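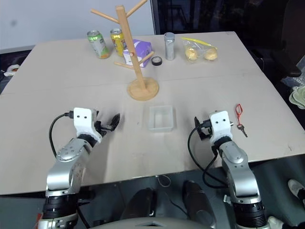

Evaristo Beltrán wrote to me after my first notes on the Mạch e-reader and said I had been far too kind to it. His goes flat in no time, he says, the page turn buttons are stiff, and he would sooner have kept his old one with the cracked corner. I promised him I would live with mine a while longer before writing it up properly, so this is that longer review, and Evaristo, I'm afraid I still like it!

I bought mine in August from the electrical shop in Gustthorpe, the one beside the bus station, and paid £130 for it. That was with the plain cover thrown in. The cover is nothing special (mine has already gone a bit shiny where my thumb sits) but it closes with a proper magnet and wakes the reader when you open it, and I would have been cross to pay extra for something so dull.

The first thing I noticed was how light it is. I read lying on my side, which my sister says is terrible for my neck, and the heavier tablet I used before had a habit of tipping slowly forward until it bumped me on the nose. The Mạch can be held in one hand for a good long chapter. The back is slightly rough, a bit like a matt eggshell, and even with hand cream on I haven't dropped it yet.

The screen is plain black and white, very easy on the eyes, with a front light you can make warmer in the evening. I keep it on the second lowest setting at night. In bright sun on the bench outside the library it was as clear as a paperback, and I sat there much longer than I meant to and missed my bus. There is a little ghosting, where you can see a faint trace of the last page behind the new one, mostly after a page with a big picture. You can set it to refresh at every turn, which clears that up but gives you a flash each time, and I found the flash more annoying than the ghost.

Now, the buttons. Evaristo is right that they are stiff, at least to begin with. Mine have loosened up a good deal, the lower one more than the upper, and I suppose I use the lower one a great deal more. You can also tap the screen to turn the page, or swap the two buttons over in the settings if you are left-handed. It took me a while to find that – it is under Reading and then under Layout, when I had been hunting through Accessibility for most of an evening.

On the battery I can only say what mine does. I read for an hour or so before bed, with the wireless switched off, and it has wanted charging every couple of weeks. When I left the wireless on over a long weekend at my cousin's in Risley it dropped much faster, and I do wonder whether that is Evaristo's trouble. He says he has tried it both ways. He also has the light up full, mind you, and leaves it syncing all day.

Getting books on to it is where I would take marks off. The shop that comes built in is slow and wants to show you thrillers whatever you have been reading. Copying your own files across by cable works well enough, but they all arrive in one long list, and if you have 200 books, as I do, you then have to sort them into shelves by tapping each one. I did it over 2 evenings with the radio on. Library loans worked first time, which was a lovely surprise after the battles I had with my old tablet, and returning one early is just a long press on the cover.

There was one update while I had it, version 911 according to the settings page, and it put my margins back to the widest choice and forgot which page I was on in a very long novel about sheep farming. Everything else was as I left it. I have turned automatic updates off now and will do them when I'm between books.

I did try the larger Sumilton reader in the same shop before choosing. It has a lovely big page and would suit anybody who reads music or maps, and the handwriting on it felt nice under the pen. But it cost a great deal more and wouldn't go in my coat pocket, so back on the shelf it went.

Four stars from me, then. I would knock one off for the sorting of books and keep the rest for the screen and the weight. If you are buying one, ask to press the buttons on the actual one you'll be taking home, as the two in the shop felt quite different from each other. Evaristo is giving his two stars and has asked me to say so.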